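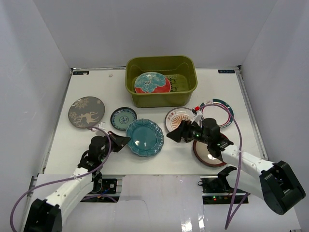

Come watch two robot arms clear the dishes: Kodico opens its workshop in Flultwood

FLULTWOOD – If you've ever wanted to stand a few feet from a pair of robot arms and ask the people who run them anything you like, I have good news. Kodico is opening its doors on a Wednesday in October, from 2 p.m. until 7 p.m., and I'd love to see you there. I'm Shona Lennox. I look after visits and events at Kodico, so I'm the one who gets to write this and the one who'll be handing out name stickers at the door.

The main event is the plate table. Two arms, one on each side, a bunch of mismatched plates and a green basket for them to go in. It sounds like a small thing, and I thought so too when I started here (I came from a bakery, so I'd moved plenty of plates in my life and never given it a thought). Then I spent an afternoon next to that table and got completely hooked. A plate lying flat gives you very little to grab. The rim is low, the glaze is slick, and a scalloped edge is a different problem from a plain round one. After that there's the basket, which gets harder to use the fuller it gets!

We picked the plates for variety. There's a gray one with a deer on it that our younger visitors always claim as theirs, a teal one shaped like petals, and a white one with a red sunburst that I would happily take home. No two have the same pattern, and that's on purpose. People's kitchens look like that. Mine does, anyway.

Přemysl Kolář leads the plate project and he'll be at the table all afternoon. I asked him what he wants visitors to know, and he went quiet for a while and then gave me this:

"Watch the moment when the jaws close. Everyone looks at the big movement, the arm swinging over, and that part is easy for us. The last inch is where all my work goes. If you see an arm stop and go back, please stay and watch, that is the interesting bit. I'm happy to talk about why it did it, and sometimes I will have to tell you that I don't know yet."

He means it about the talking, by the way. At our last open day he missed his own lunch.
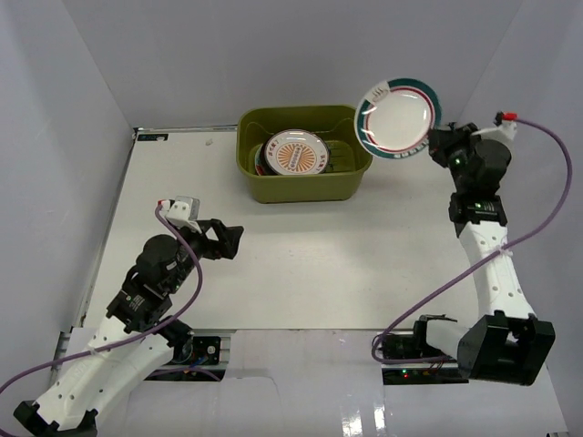
Demonstrations start every 25 minutes, and each one has room for 19 people around the table. That keeps it small enough for everybody to get a good view, kids included – we put a low step along the front for them. You'll see a full round from a spread-out table to whatever ends up in the basket, and then there's time for questions before the next group comes in. You're welcome to get back in line and see it again. Quite a few people do.

Between demonstrations there's more to look at. The Hurkton room, just past the coffee, is where we take grippers apart, and you can hold the pieces and work a set of jaws by hand. It's much stiffer than you'd guess. Across the hall we've set up a table with plates just like ours and a pair of kitchen tongs for each hand, and you can try to fill a basket yourself. I've done it. I was slow, and I dropped one.

The folks from Gál, who machine a lot of our small metal parts, are coming over with a bench of their own. They've promised to bring some of the brackets that didn't make it, along with the stories that go with them. If you're a student wondering what kind of jobs there are around robots besides writing code, please go talk to them first.

We can take 200 visitors over the afternoon, and entry is free. You do need to sign up for a demonstration time, and you can do that on the visits page of our website or by calling the front desk. School groups of up to 20 can book a slot of their own in the morning, before we open to everyone else. Teachers, send me a note with the grade and the number of students and I'll get back to you with a time.

A few practical things. Parking is behind the building, and the entrance is on that side too, up the ramp. The whole ground floor is step-free. Photos and video are fine everywhere except the upstairs offices. Long hair gets tied back in the Hurkton room, and we have hair ties at the desk. Coffee, cider and doughnuts are on us until they run out.

Reporters and local bloggers can come in at 1 p.m. for a quieter look and some time with Přemysl. He's glad to run the arms again for your camera if you need a second take. Just tell me ahead of time so I can put you on the list.

Press contact: Shona Lennox, Visits and Events, Kodico, Flultwood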